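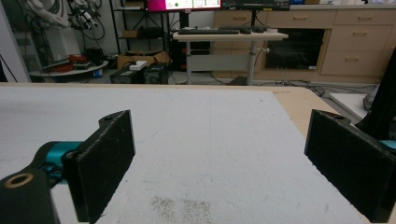

Home Modules Projects Reports Staff Search

Sonden: Design and Testing of a Two-Player Word Game for Mobile Phones

Project report, Interactive Software module

1. Purpose

Sonden is a turn-based word game for two players sharing a network connection. Each player lays letter tiles on a common grid and scores for every word formed. The project had two goals: to build a playable version for Android, and to find out whether a shrinking grid would shorten matches without lowering scores per turn. The second goal came out of early paper trials, in which matches on a fixed grid slowed down badly near the end.

2. Related games

Most word games on phones use either a fixed board or a fixed time limit. Fixed boards reward long planning and tend to produce matches that stay open for days. Time limits solve this but penalize slower readers. A shrinking board is common in action games and less so in word games. Drivberg, a student game from an earlier year of this module, removed random cells after each turn. Its report noted that players disliked losing cells they had planned to use. Sonden removes whole outer rows and columns at known points in the match, so the loss can be planned for.

3. Rules

Each player holds seven tiles. A turn consists of placing tiles in one line, swapping tiles, or passing. Words must connect to at least one tile already on the board, except on the opening turn. The outer ring of cells closes after every sixth turn. Tiles in a closed ring stay visible but cannot be built on. The match ends when the last ring closes or when both players pass in succession.

Scoring uses letter values only. An early version had bonus cells. They were dropped because the bonus cells near the edge closed before most players reached them.

4. Implementation

The client was written in Kotlin. Game state is held on a small server and sent to both clients after each turn as a complete copy of the board. Sending only the changes would have used less data, but the full copy is small and made reconnection simple to handle.

The word list, called Ponell in the source code, was compiled by hand from public lists and then filtered. Words shorter than three letters were removed, as were proper nouns and abbreviations. The list is stored as a prefix tree. Lookup time was too small to measure on the test phones. Loading the tree at startup was slower, and a splash screen was added to cover the delay.

Tile draws use weighted random selection without replacement. During the first week of testing the bag was found to be refilled when a player swapped tiles, which produced more copies of rare letters than the rules allow. This was fixed before any of the matches reported below.

5. Testing

Two versions were tested, one with the shrinking grid and one with a fixed grid. Matches were played in April by students from the same year group, who were assigned a version at random at the start of each match. A total of 143 matches were completed. Matches left idle overnight were discarded and are not part of that total.

The server logged the time of each turn, the score, and the number of tiles placed. Logging was capped at 2000 entries per file, and the first file filled up sooner than planned. The entries were merged with a short script before analysis.

6. Results

Matches on the shrinking grid ended sooner, mostly because of fewer passes late in the match. Mean score per turn was slightly lower on the shrinking grid. The drop was concentrated in the two turns after each ring closed, when players had fewer open lines to build on. Scores recovered after that.

Players of the shrinking version swapped tiles more often. Written comments were mixed. Several asked for a warning one turn before a ring closes. The turn counter already gives this information, but it is in small type at the top of the screen and was easily missed.

7. Limitations

The testers knew one another, and some played side by side, which may have shortened turn times in both versions. No tablet was tested. The interface was in English only, and the letter weights would need to be recalculated for any other language.

8. Further work

The closing warning should be added first. A single-player mode was started under the working name Mocanu and is included in the repository, but its computer opponent picks the highest-scoring word on every turn and is too strong for casual play. A limit on the length of word it may choose is the simplest remedy and has not been tried.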